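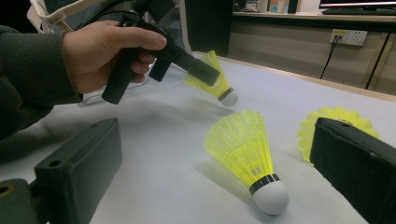 New house rules for hand-held gripper work at Zudell

Posted February 14, 2026

Zudell has put out its first written rules for people who record tasks with hand-held grippers. Seven pages, plain wording, in force from Monday. Anyone already signed off on the old induction has to read them and sign again. No exceptions, says Noreen Geraghty, who edited the final text.

The draft went round in November and drew 154 comments, a lot of them about cables. Those made it in. Cable runs down past the wrist, never across the board, and gets checked before each block of takes. Sleeves are allowed but must not hang over the fingers of the tool.

Other points, in short. Table cleared to the listed objects only. Objects put back in a fresh layout between takes, not the same row every time. Fumbled grasps are kept and tagged, which was the big argument. Some operators had been deleting them and starting over, and the recordings came out far too tidy. Driss Soliman pushed hard for the change. "If it slips, it slips. Log it and carry on," he told the open meeting. Corina Hollenstein wanted a seperate folder for them and lost.

The shuttlecock task gets a page to itself. They go into a clear bag, one at a time, and the rules let the operator grip either the cork or the skirt so long as the choice is logged. A crushed skirt means the shuttlecock is swapped out before the next take. With a tool in each hand, both have to be in view of the head camera when the take starts.

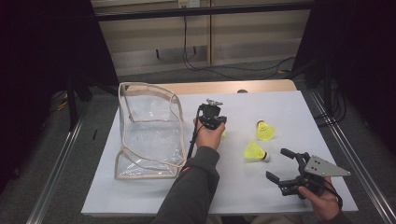
Breaks and hours

Ten minutes off after every block, hands empty, tools down on the table. Five blocks a day at most. The old limit was seven and wrist complaints were going up, acording to Philomena Nic Giolla, who looks after the rota. Left and right hand tools to be swapped at the midday changeover where the task allows it.

Sign-off

A second person now checks the layout and initials the sheet before recording starts. Can be anyone trained, doesn't have to be a supervisor. Sheets kept with the session notes.

Plemesau is to try the same rules on its own benches and send back remarks. Troller has asked for a copy, no decision there yet. Questions on the wording to Noreen Rafferty at the front office, printed copies same place. Next review in November.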